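Aug 13, 2018

# Dried flowers on a plain table: what I did for my display project

So this is my write-up for the home display unit, and I'm going to tell it pretty much in the order it happened, false starts and all. The assignment was to take cheap materials and come up with an arrangement that could sit on a side table for a whole semester with no watering. I picked dried flowers because my grandmother had them all over her house and I've always liked how faded they get.

My partner was Eoin Conneely, who did the drying side of things while I did the arranging. We had a budget of 40 dollars and we came in under it, mostly by drying our own stuff! Eoin hung bunches upside down in his closet back in April, and by the time he brought them in, the colors had gone soft and dusty. A few bunches got crushed in his backpack (we still used the petals, more on that later).

The first thing I had to figure out was containers. I tried a jam jar, a mug and an old glass bottle, and all of them showed the stems. With fresh flowers that's kind of pretty, but dried stems are skinny and brown and they tangle, and you end up looking at them instead of the flowers. Ms. Madigan -- Mairéad Madigan, our instructor -- suggested I go opaque and keep the color quiet.

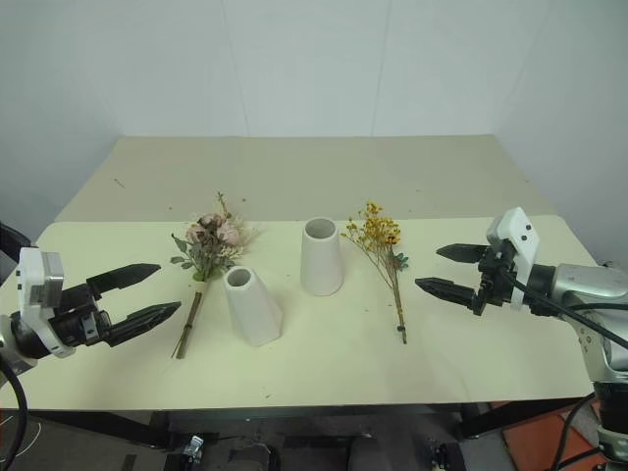
Choosing which flowers went together took me way longer than choosing what to put them in. My first plan was one big mixed bunch with everything in it, and I made it, and it looked like a salad. The pinks and the yellows kept fighting each other. What I like about the dusty pink roses is how well they get along with the cream sprigs and those sage-green leaves, so I kept that bouquet together and gave the little golden-yellow blossoms a spot to themselves. Both vases are white ceramic, wide at the bottom and narrow at the top, and the narrow part matters a lot for a single sprig! In the wide mug the yellow one just flopped over to the side and stayed there.

Next came placement. I tried the two vases side by side in a straight line and it felt stiff, like a store shelf. Moving one of them farther back helped right away. I also tried them touching, which I hated, and at opposite ends of the table, which made them look like they weren't speaking to each other. A hand's width apart, with one behind the other, was the version I kept for grading.

A few problems I ran into:

- Crumbs. Dried flowers shed every time you breathe on them, and on a light tabletop every dark little bit shows up. I wiped that table so many times.
- Stem length. I cut one rose too short and it disappeared into the vase completely. Cut less than you think, then check, then cut again.
- Balance. The bouquet is top-heavy, so I put a small handful of dry rice in the bottom of its vase before the stems went in.

The crushed petals went into a shallow dish for our second display, and Eoin is writing that one up, so I'll leave it to him.

If I did this over I'd dry more greenery. We had plenty of blooms and hardly any leaves, and the leaves do a lot of the work filling in the gaps. I'd also like to try the same two vases on a dark table -- I think the pinks would look completely different. Ms. Madigan says there's an old walnut one in the storage room that I can borrow next semester, if I carry it up the stairs myself.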